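Zundano hand grippers: README

Hi! So this is the folder for the pair of hand-held grippers I've been building at Gostatden, the shared workshop I more or less live in. You hold one in each hand, do a chore the way you normally would, and the recordings get turned into practice material for an arm. I started it in January as a small side thing (ha).

What you get: 400 short recordings, nearly all of them with both hands, plus the drawings for the grippers and the script that lines everything up. Clips run up to 60 seconds. I threw out 26 where I lost track of a marker, and they're in the "rejects" folder if you're curious or want to test your own tracking on something nasty.

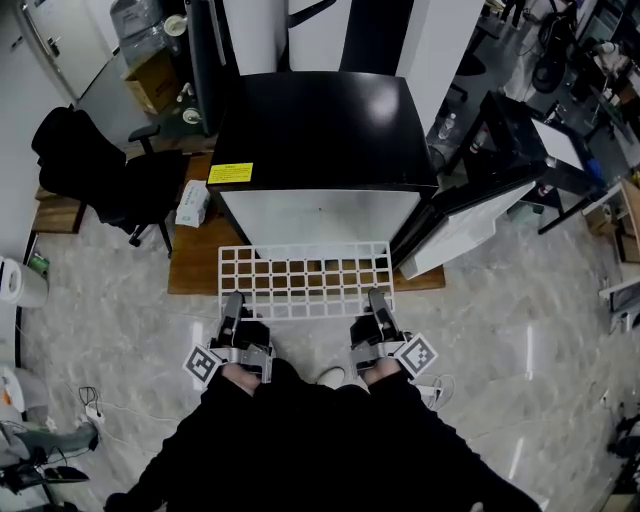
The markers gave me the most grief by far. Each gripper has one square black-and-white marker on its outer side, angled away from the other hand, and I went through 6 mounts before I got one that didn't wobble when I closed the fingers hard. The drawing you want is the one called Petersen. Please ignore the older ones, I keep them for sentimental reasons!

Before you record, hold both grippers out in front of you and look down at them for a moment. The script uses that stretch to work out which hand is which. Shiny surfaces can throw it off, so if your left and right come out swapped, try turning off a lamp first.

Still to do: better handles (my wrists complain after a long evening), and a cleaned-up version of the script under the name Tiltevmont. Use any of this however you like, and if you print a pair, send me your clips and I'll add them in.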